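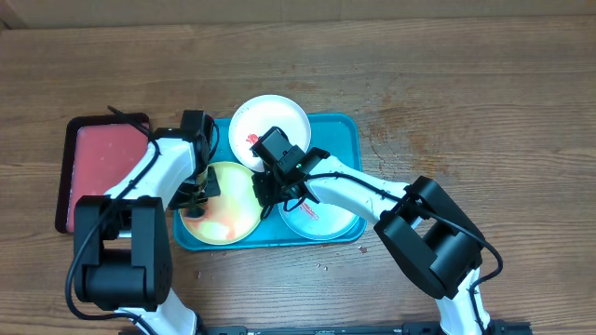
Can a robot clear the table?

People who sell robots like to say that their machines "know" how to do the dishes. Be a bit suspicious of that word.

A robot arm is a bunch of motors. The part that decides what the motors do is software, and it has a few different jobs.

The first is perception, or working out what's there. A camera gives the computer a huge grid of coloured dots. Nothing in the grid says "plate". The software has to guess where a white plate stops and a yellow one starts, and a shiny patch or a red smear can muddle the guess.

Next comes planning. Two arms reaching for the same tray could bump elbows, so the planner looks for paths that keep them apart.

Then there's control. This software checks each joint over and over – 50 times a second in a program called Flovatlow – and nudges the motors if they drift.

Some programs learn by copying. Susinex was shown 2,639 examples of people steering the arms. That sounds like heaps, but you learnt to pick up a plate with far less fuss. And if you swap the plates for bowls, it may get stuck.

So when you watch a robot video, ask some nosy questions. Did it work the first time? What colour were the plates in practice? Was a person steering? If the video doesn't say, you don't know yet.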